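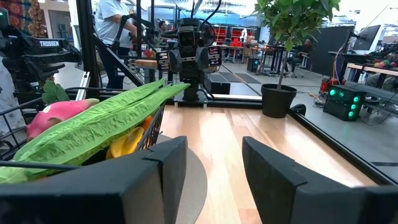
Toy dragon fruit and long green veg in a black wire basket

Search this forum Search titles only Go

Reading worn headstones at Trernel — what works for you?

mossandmarble
I've finally been to the old burial ground at Trernel and I am completely hooked! I went looking for one stone (my great-great-grandmother's, which I found, hooray) and came away four hours later with muddy knees and a notebook full of other people's relations. Beautiful place, mostly slate along the top wall and then a softer yellowish stone as you go down the slope, and it's the softer ones I'm writing about.

Hers is one of those. I can read her first name and "relict of", and then the surname is fine, and then there are three or four lines of verse underneath that have gone to porridge. I can feel there are letters there with my fingertips but I can't see them. There's something at the very bottom too, small, near the grass, that might be the mason's name.

What do you all do with stones like this? An older book I borrowed from the library says to rub chalk over the face or dust it with flour. I'm going back in March and would love to go prepared. Any tricks very welcome, I'll try anything!

tallyho_ancestors
Welcome to the madness! Please don't do the flour one. It gets into the pores of soft stone, it feeds the lichen, and it goes to paste at the first shower. Chalk is a bit better but you're still scraping something across a surface that's already crumbling. The old books are lovely for everything except this.

What you want is light from the side. Go early or late when the sun is low and coming across the face of the stone, and letters that are invisible at midday will jump out at you. If the stone faces the wrong way for that, take a mirror (a cheap plastic-backed one, wrapped in a towel for the journey) and bounce the light along it. I've read whole epitaphs this way that I'd have sworn were blank.

graveyard_shift
Seconding the mirror, it's magic the first time you see it. If you haven't got someone to hold it, a torch works just as well on a gloomy day. Hang a dark coat or blanket over the stone and yourself, get the torch right down against the edge and move it slowly. You will look ridiculous. It's worth it.

slate_and_ivy
I'm going to be the awkward one. I've used plain chalk on stones for years, side of the stick, very lightly, and it's washed off by the next visit every time. I do think people online get more worked up about this than they need to. A family stone that gets read once with a bit of chalk has been read. One that everybody is too frightened to touch goes on fading until there's nothing left for anyone.

tallyho_ancestors
But it isn't a choice between chalk and nothing, that's my whole point. You can get the same reading with a torch and leave no trace at all. And "washed off by the next visit" only tells you about the bit you can see. On slate, fine, I'd probably not say a word. On the soft yellow stuff I've seen the surface come away in a skin when someone leaned on it.

slate_and_ivy
I'll give you the soft stuff. Nearly all mine are slate, so perhaps I've had it easy. I still say a light hand on slate does no harm.

pewter_teapot
Also worth asking before you do anything to a stone, even with the gentlest method, if it isn't your own family's. Burial grounds have very different rules. One near me is happy for you to trim grass at the foot with scissors, the next one along doesn't want you moving so much as a twig. A quick phone call and you can relax and enjoy the day.

mossandmarble
This is brilliant, thank you all! No flour, message received. I've got a camping torch that would do nicely and a very dark, very ugly blanket.

pewter_teapot, good point about asking. I did ring before I went, and the person I spoke to was lovely and told me where the gate key lives, but I didn't think to ask about touching anything. Will do.

Does anyone have a feel for whether photos are any good for this, or is it better done by eye on the spot? My phone pictures from the first visit are hopeless, all glare.

graveyard_shift
Photos, photos, photos! Do both if you can, but photos are what will save you when you're back home wondering whether that was a 3 or an 8. Take the same stone several times without moving the phone, with the torch in a different place for each one: left edge, right edge, top, bottom. Then flick through them quickly on a big screen. The letters sort of wobble into view as the shadows move. Turning the picture to black and white and pushing the contrast up helps too.

And take one of the whole stone with its neighbours on either side. You'll think you'll remember where it was. You won't.

hedgerow_hattie
Oh yes, the neighbours! I found an entire missing branch of mine because the sister was two stones along under her married name, and I'd walked straight past her on three visits. Families bought plots together whenever they could afford it.

mossandmarble, what about the verse? Very often they're hymn lines or bits of scripture, or stock verses that the mason had in a book for people to choose from. If you can make out even two or three words in a row you can usually find the rest. Look at other stones of the same date in the same burial ground, you may well find the same one in better condition.

mossandmarble
I hadn't thought of that at all. I can make out "weep not" quite clearly and then possibly "dear" on the next line?

hedgerow_hattie
"Weep not for me my husband dear" or "my children dear", I'd put a biscuit on it. There are endless versions. The second line tends to be "I am not dead but sleeping here". See whether the spacing fits when you go back.

mossandmarble
I have goosebumps. There is definitely a "sl" or "st" on the second line. I'd written it down as "stone"!

inkwell_9
Small word of warning from someone who has been caught out. Once you know what a line is supposed to say, you'll see it, whether it's there or not. When I write up a stone I put down only the letters I can truly make out, with dots for the ones I can't, and my guess goes on a separate line underneath with a question mark. I spent the best part of a winter looking for a man who died aged 14 and he'd been 74. Somebody had guessed, decades ago, and everyone since had copied the guess, me included.

slate_and_ivy
Well said. The same goes for keeping the spelling exactly as cut. Masons ran out of room, changed their minds, left out letters and popped them in above with a little arrow. It's half the fun.

saltmarsh
Coming in sideways with a question about the same place. Did you happen to see a slate at Trernel that mentions a ship called the Mendora? I've a relative who was lost from her, and a cousin (long since out of touch) once told my mother there was a stone for the crew, or for one of them. I live too far off to pop over and look.

mossandmarble
I did!! Top row, against the wall. I only noted it because of the anchor carved over the words. I've got "lost from the Mendora" and "also of the above's wife" and then I ran out of page, I'm so sorry. It's for one man and his family, I think, not for the crew. I'll copy the whole thing out for you next time and send you the pictures.

saltmarsh
You have made my week. My relative left a wife behind, so I'm trying very hard to take inkwell's advice and not get carried away. (I am completely carried away.)

pewter_teapot
This is why I love this forum.

On the mason's name at the bottom of the stone, don't skip it. If it's the one I'm thinking of you may find Fröhlich, with or without the dots. They cut a lot of the better stones in that part of the world and they had a very recognisable way of doing a capital R, with a long kicked-out leg. It can help you date a stone where the year has gone, as the lettering changed when the next generation took over the yard.

mossandmarble
It starts with an F! It was half under the turf so I couldn't get any further. I'm going to ask about the scissors.

graveyard_shift
Are you planning to record just yours, or the lot? I ask because if it hasn't been done, you've got the bug and you live within reach...

mossandmarble
I did wonder! I was told there's a typed list somewhere from years back but it only has surnames and dates, no inscriptions. How big a job is it for one person?

graveyard_shift
Depends on the ground and on your knees. I did one with 1,000 stones over several summers with a friend, and loved nearly all of it. Pick one row and do it properly, then see how you feel. We put ours into Navine, which lets you hang the photos on each entry and search by any word, so you could look up everybody with "Mendora" or "relict" on their stone.

tallyho_ancestors
I'd stick with a plain spreadsheet, myself. Navine is pretty, but I found it a pain to get my own records back out in a form I could use anywhere else, and that bothers me for something meant to last longer than I do. One row per stone, photo number in the last column, print it out when you've finished and give a copy to the local library.

graveyard_shift
It does export now, but fair enough, it was clunky before. Print a copy whichever you choose, we can agree on that!

hedgerow_hattie
And number your stones on a sketch plan before you write a single word. Pencil, not pen — damp paper and biro do not get along.

mossandmarble
Right. Pencil, torch, ugly blanket, mirror if I can find one, kneeling mat, phone call about the scissors. I'm going to start with the top row so saltmarsh gets the Mendora stone first, and then go down to my great-great-grandmother once the light comes round. I'll put everything up here, dots and question marks and all.

saltmarsh
Take a flask! And thank you, truly.

inkwell_9
Looking forward to it. If you get stuck on a letter, post the left-lit and the right-lit photos together and we'll all squint at them.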